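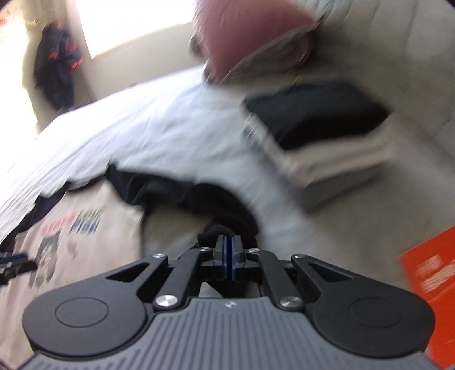

November, a bit past eleven at night

Tried the Jevia sleep plan again and I am as awake as a dog at a mailbox. The idea is that you keep the same bedtime for 29 nights, cut out coffee after noon, and write down how you feel when you get up. I feel tired when I get up. I have written that down nine times now and I don't see what anyone is supposed to do with it.

What bothers me is how sure the booklet is. It says most people notice a change by night 5. A change in what? I noticed that I was annoyed by night 5, so maybe that counts. The chart in the back has a line going up, with no numbers on the side of it, and the word "restfulness" along the bottom, where I would have expected the days to go. I used to grade lab reports and I would have sent that one back.

I will say the no-coffee part may be doing something. My hands feel steadier in the afternoon. Then again I have also been walking home from the Promdale stop instead of waiting for the second bus, and it has been cold, and I've been eating dinner earlier. Pick one. If I do sleep better by the end, the booklet will take the credit, and if I don't, page two already says I wasn't consistent enough. It can't lose.

Slept from maybe one to four last night, then lay there listening to the radiator. Got up, ate toast standing at the counter, read half a chapter of the canal book. Went back to bed at five thirty and slept like a stone until the alarm, when of course it was no use to me. The booklet says not to read in the kitchen. It doesn't say where to read. It says to "sit quietly in low light until drowsy," and I did that one night for what felt like a week and thought about my taxes.

At lunch the talk was all about the Nigam pillow. Two people at the table have bought it and both swear by it, and both bought it in the same month they got time off. It costs 200 dollars. There is a 100 night trial, so they say there is no risk, but who is going to stuff a pillow back in a box after three months of drooling on it? I asked if either of them had tried going back to the old pillow for a week to compare. They looked at me as if I'd asked to see their teeth.

My grandmother slept four hours a night and napped in a kitchen chair every afternoon with the radio going. She did this into her nineties and never kept a chart. I know one old woman doesn't prove anything either. Still, I think of her chin on her chest and the ball game on, and she looked pretty well rested to me.

Things for tomorrow: call Matau about the radiator valve before they close at four, find the other wool sock, buy oatmeal. Decaf too, I guess, though the last can tasted like a wet box.

I'll give the plan until the end of the 29 nights — I paid for the booklet, and I'd like to be able to complain about it properly. Nearly midnight now. Bedtime was supposed to be ten.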